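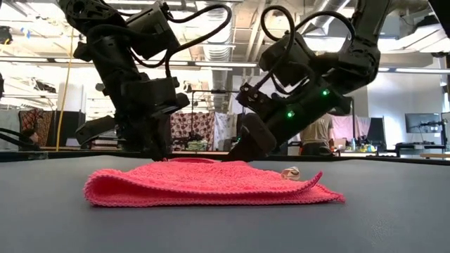

Folding a towel was the wrong thing to measure, according to Begoña Quintana, and the robot field has spent too long counting finished folds when it should have been looking at the moment the cloth is picked up.

Her group at Norkora has now put figures to that view. In a report released in January, the team describes a method it calls Ngui, which scores each grasp by how many layers of fabric the two arms take hold of. A fold that ends up neat after a bad grasp is still marked down.

The researchers recorded 600 attempts with a two-armed setup, using towels, tea cloths and knitted pieces. In 413 of them both grippers took the number of layers they were meant to. Most of the rest went wrong in the same way, with one arm lifting a single layer while the other took two. The cloth then twisted as the arms moved apart.

Under Ngui, the arms pause after closing and make a short upward tug. The software compares the pull felt at each side, and if the two don't match, both grippers let go and try again a little further along the edge. The tug adds 7 seconds to a fold. Thick towels with rolled borders gave the most trouble, as the border can feel like an extra layer.

Ilir Vukadinović, who wrote the control software, said the check was simple enough to add to arms already in use. "We didn't change the hardware at all," he said. "It's the same motors and the same fingers we had last year."

The group has not tested the method on clothing with sleeves or fastenings. A trial at the Skedthorpe laundry, run with the equipment firm Desex, will use 20 towels of different weights and wear. The recordings will be shared with other groups once that trial is finished.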